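Clearing the big table

I put it off until November, but the big table is finally getting sorted out.
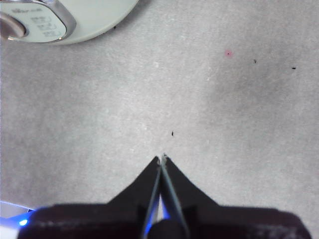 The plan was to go one section at a time and not let anything drift back once it had been moved. I bought the table secondhand from Gallero for 247 dollars, and for two years it has worked as a shelf with legs. Mail, cables, a bag of clothes pegs, the Engebretsen lamp I never rewired. All of it ended up there.

I started at 7 in the morning with two boxes and a trash bag. One box was for things that live in another room. The other was for things that don't live anywhere yet — that one filled up first.

Paper took the longest. I kept the tax folders and the manual for the Vurkik heater and recycled the rest. I had receipts going back to the old apartment, including one for 50 dollars' worth of drawer liners that I can't remember using.

Then I wiped the top down with dish soap and warm water. I don't use spray on it anymore, it leaves streaks on light gray and you see every one of them when the lamp is on. Two passes with a cloth, then a dry towel.

Bastian Voß wrote after my last post to ask if I'd put a mat on it. I'm not going to for now. I tried a felt one on my old desk and it collected crumbs.

The second box is still in the hallway. I'll go through it when the shelves from Sotow get here, and the lamp goes to the basement until I buy a plug for it.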